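Hi all, Şükran Akgül here, from the Sunmont route and walking map project. I'm looking for people who commute on foot or by bike and don't mind writing about it for a few weeks!

# Call for participants: the commuter diary study

**Posted 3 Oct 2026**

I've spent the past two years asking people in Sunmont and Nurncombe how they get to work, and the answers I get are always the tidy kind ("oh, I bike, it's fine"). What I want is the messy version. Did you go the long way to dodge a hill? Did you stop for a bagel and run into your old boss? Was there a stretch where you sped up a little and couldn't say why? That stuff never makes it into a survey, and I love it.

So it's a diary. You write a few lines after each trip, on paper or on your phone, and send them to me at the end of the week. Spelling doesn't count. One person in the pilot wrote almost entirely about geese, and I used nearly all of it.

## Who I'm after

- You're 18 or older and live in Sunmont, Nurncombe or Davby
- You walk, bike, scoot or roll for at least part of your trip, three or more times a week
- Night shift and early shift people, please, please write to me (I have hardly any of you)
- You don't need to be fast or fit or own anything fancy

## What you get

$149 for the full six weeks, paid in two halves, plus a printed copy of the finished map in April. If you drop out after week three you keep the first half, no hard feelings. I have room for 525 diaries and over 1,000 blank booklets in my hallway, so paper fans are safe.

Your name stays off everything. I read the diaries myself, and then Bošković (the design shop doing the map) gets them with names and addresses taken out.

## How to join

Send a note to the Sunmont project desk with your rough route, how you travel and whether you want paper or phone. Two or three sentences is plenty. I answer everyone, though I'm slow in the mornings! 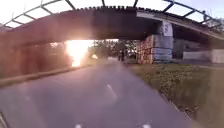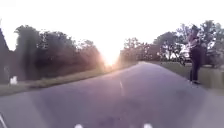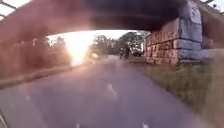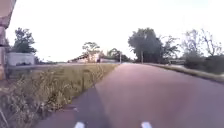 *Paved ways, with and without a bridge overhead.*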